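3.2 Stoneware and the problem of "speckled"

The Rowbotham catalog sorts its holdings by surface finish, and for most of its history this has caused little trouble. Glazed pieces went in one drawer of index cards, unglazed pieces in another, and anything that resisted both went in a third, marked "speckled." The third drawer is now the largest. It holds garden urns, lamp bases, floor tiles, a birdbath, and, for reasons the cards do not record, two doorstops.

We asked 13 catalogers at Jorano and Sudness to sort the same 73 entries using only the printed guide, which defines a speckled surface as one "having specks." Agreement was poor. Catalogers trained at Jorano tended to use the word for any surface with more than one color on it. Those at Sudness held it back for dark marks on a light ground, and described everything else as "mottled," a word the guide does not contain and, by the tone of its preface, would not welcome.
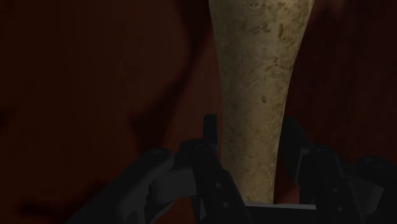 Figure 4. Rendered form with a pale beige, granular surface and scattered darker flecks, densest in the upper middle area.

Surfaces of the type shown in Figure 4 divided the two groups most sharply. The flecks differ in length as well as color, running from small dots to short olive-brown streaks, and the guide is silent on whether a streak may count as a speck. Several catalogers wrote "stone?" in the margin. Others wrote "cork?" One entry of this type came back with both words crossed out and the single remark "see drawer."

Shading made matters worse. Where the lower part of a form fell into shadow, the ground color was often entered as khaki, while the brighter side of the same form was entered as beige. Under the Flimia numbering scheme these are separate colors with separate codes, so a single urn could be filed twice and, on paper, become a pair. The revised guide, dated 2018-08-10, deals with this by asking catalogers to record the color of "the main part." It does not say which part is the main one, and we return to that question in Section 4.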